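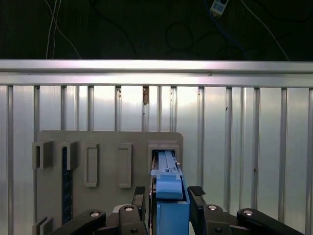
Vasanthi Dissanayake wrote:
Take the drive out first, whatever else you do. I know people say memory first because it's easy, but the drive is the one thing in an old tower you can't replace for a few quid if your elbow catches it.

Liya Yilma wrote:
Ok, drive first it is! For anyone just joining, I'm stripping an old Dell tower for parts and want to put it back together afterwards with more memory and a fresh blob of thermal paste (I've never done the processor bit before and I'm a bit scared of it). I've got it lying on its side on the bench with the panel off. The hard disk is a WD one in a blue plastic caddy and I've stood it upright in the grey tray on the left so I can't put a screwdriver down on it.

Question is, do I need to unplug the power supply from everything before I touch the processor, or can all that cable stay where it is? It loops right across the middle and I'm forever pushing it out of the way.
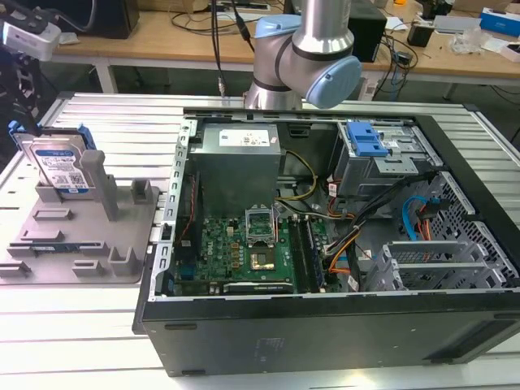

Re: Cables, and standing a drive on end

Nima Yazdani wrote:
Mains lead out of the wall, obviously. Past that I'd unplug the lot from the board and fold it back over the drive cage. Ten minutes' work and you get your hands in properly. Take a photo of every plug before you pull it, I mean every single one, I once spent a whole evening hunting for where a fan lead went.

Not keen on the drive being upright though. One knock and it's on the floor. Lay it flat on something soft.

Vasanthi Dissanayake wrote:
Disagree on the drive, it's in a slot, it's fine. Mine live on end in a box all year. I'd be more bothered about that processor clamp being up with the chip sitting there. Either lift the chip out and bag it or put the clamp down. Don't leave it halfway while you go and make tea.

Liya Yilma wrote:
I did make tea. Sorry. Going to bag it now.

Aurélien Tessier wrote:
Can I be the miserable one? Is it worth it? I paid 90 for a whole refurbished tower from Pivdale and it came with a keyboard. By the time you've bought memory and paste you're most of the way there.

Liya Yilma wrote:
Probably not worth it, no, but I like knowing what's in there! And my sister's desk at Hesstead needs something for typing up invoices, she won't care how old it is.

Nima Yazdani wrote:
Plenty of life in it for invoices. Pivdale want almost 125 now by the way, I looked in August and it had gone up again.

Re: Getting it back together

Liya Yilma wrote:
Right, another one for you. Nima, I've left the cables in after all, I chickened out of pulling that thick bundle (black, orange and red, white connectors on it). Can I get the clamp shut without shifting it? Also is there any knack to the blue latch on top of the drive cage? It feels like the sort of plastic that snaps. 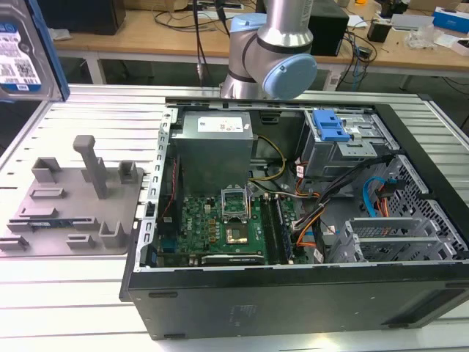

The Dell on its side, blue latch at the top right of the case

Vasanthi Dissanayake wrote:
You can work round that bundle, just hold it back with one hand. Lever down gently, it'll feel stiffer than you'd like. With the latch, press and slide, never pull upwards. If it won't move you've missed a screw.

Nima Yazdani wrote:
Still say unplug it.

Apinya Bunnag wrote:
I've got 2 spare sticks of memory in a drawer if they're the right sort, Liya. Read me what's printed on yours and I'll check. Only want the postage.

Liya Yilma wrote:
Oh that would be brilliant, thank you! I'll copy the labels out tonight and message you.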